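Cineclub Peñalver | Lista de revisión antes de cada sesión, con comentarios
Estás en: Inicio » La sala » Cabina y seguridad

Volvemos a proyectar en 35 mm y estamos contentísimos. El ciclo de clásicos arranca con la sala recién pintada, 535 metros de rollo de prueba ya pasados por el proyector y una lista nueva que se imprime, se rellena a lápiz y se deja colgada en la puerta de la cabina. Va entera, con lo que apuntamos en la última revisión.

CABINA

Extintor de CO2 en su soporte, precinto intacto: SÍ.
Comentario: la etiqueta se lee por fin sin linterna. ¡Qué gusto!

Bobinas comprobadas, todas en soporte de seguridad: SÍ.
Comentario: la copia que llegó de Millside trae el «safety» en el borde en todos los rollos. En esta cabina no entra nitrato, ni prestado ni regalado.

Extracción de la lámpara en marcha antes de encender: SÍ.
Comentario: xenón de 3000 W. Tira de maravilla, aunque la rejilla exterior tenía hojas. Retiradas.

Guantes y visera junto a la caja de lámparas: A MEDIAS.
Comentario: la visera está, los guantes aparecieron en el taller. Pendiente de comprar otro par.

Proyector Gandden, tapas del recorrido de película cerradas: SÍ.
Comentario: el cierre de abajo va duro. Hay que empujar hasta oír el clic, y entonces suena precioso.

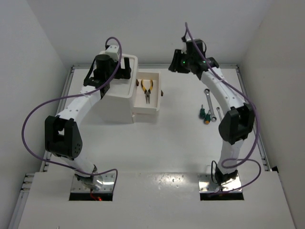 Peñalver, septiembre

SALA Y PASILLOS

Salidas de emergencia libres y con apertura a la primera: SÍ.
Comentario: probadas las dos desde dentro, con la sala a oscuras. La de la izquierda ya no roza el suelo.

Luces de escalón: NO.
Comentario: fallan las de la fila 12. Hasta que se cambien, esa fila no se vende. Es una pena, con lo bien que se ve desde ahí.

Alumbrado de emergencia, prueba de corte: SÍ.
Comentario: aguantó los 20 minutos que le pedimos y seguía tan campante.

Butacas, anclajes y reposabrazos: SÍ, con observación.
Comentario: dos tornillos flojos en el lateral derecho, apretados en el momento. Repasar el lunes.

Espacio para sillas de ruedas despejado: SÍ.
Comentario: alguien había guardado allí los carteles del ciclo anterior. Los carteles son una maravilla, pero van al almacén.

PANTALLA Y SONIDO

Cables del altavoz central sujetos y fuera del paso: SÍ.
Comentario: canaleta nueva de Sevdale, muy plana. Se pisa y ni se nota.

Motor de las cortinas, parada manual: SÍ.
Comentario: se detiene en seco a mitad de recorrido. Lo repetimos tres veces, la última por puro placer de verlas abrirse.

Volumen de prueba medido en primera fila: PENDIENTE.
Comentario: al sonómetro le faltaba la pila. Se mide antes de abrir puertas, con la fanfarria del primer rollo.

PARA CERRAR

Lámpara apagada y ventilador en marcha hasta que enfríe.
Cuadro general abajo, salvo emergencia y nevera del ambigú.
Hoja firmada y copia en la carpeta azul.

Resultado de la revisión: apta para proyectar, con la fila 12 cerrada y los guantes por reponer.

Archivado en: La sala, 35 mm, Seguridad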